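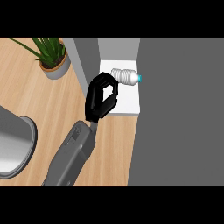
Speaker notes – Kirsten Vigfúsdóttir
Mivstead family day, June 2018
Talk: What a patient registry asks of you, and what you might get back

Opening

Thank them for coming, and say a proper hello to the people at the back who have been travelling since before breakfast. Mention that the tea stays out all through the talk and it's quite all right to get up for it. Children wandering about are fine too, I've talked over far worse.

Say who I am. Mother first, then registry coordinator for Rinden. My son was four when he was diagnosed with his mitochondrial condition, and the consultant told us, very kindly, that she had only met one other family like ours. I went home and looked for the second one for months. (Don't linger here, I always do and then I run over.)

Why we started

When a condition is rare, each hospital sees one or two people and keeps its own notes in its own way. A registry puts those notes side by side. We opened ours in March with a form that took far too long to fill in, and lots of you told us so, some of you at length! The new one is shorter and it saves as you go, so you can stop when somebody needs their tea and come back to it after bedtime.

Where we are

We have 485 people registered, and 348 of them have finished the full health questionnaire. Pause here and say thank you, because those answers took real evenings out of real lives. Our hope is to reach 3000 with the sister groups abroad joining in, and Oddur will say more about them after lunch.

What we ask

Date of diagnosis, symptoms, feeding, sleep, medicines, hospital stays. Also how the carers are getting on. That last part was Oddur Mogensen's idea and I argued against it, thinking people would find it nosy. I was wrong. It is the section where people write the most.

If you don't know an answer, leave it blank. A guess is harder for us to work with than a gap. If your letters are in a carrier bag in the wardrobe, as mine were, we have 40 paper folders on the table by the door to help you get them in order. Please take one.

Privacy

Go slowly, this is what people worry about. Names and addresses are kept apart from the health answers. Researchers apply to us, the panel reads each application, and if it's approved they get the answers without the names. You can take your record out whenever you like, and you needn't say why.

Somebody will ask about Coso, the system we store it all on. Say that it is the same one we used for the trial run and that Bergmann look after it for us. If the questions get technical, hand over to Oddur.

What you get back

Be straight with them. There is no treatment at the end of the form. There is a yearly summary in plain words, a letter if a study comes up that might suit you, and, if you tick the box, an introduction to a family with a similar story. I ticked it. We now have friends whose little girl has the same feeding pump as my son, and the two of them compare notes on it like old men with cars.

Questions

Leave plenty of time. Repeat each question into the microphone for the people using the hearing loop – I forgot last year. If it goes quiet, ask who found the sleep section hard to fill in, and that usually gets everyone going.

Before lunch: sign-up help is in the small room until two, and the vegetarian plates are on the left.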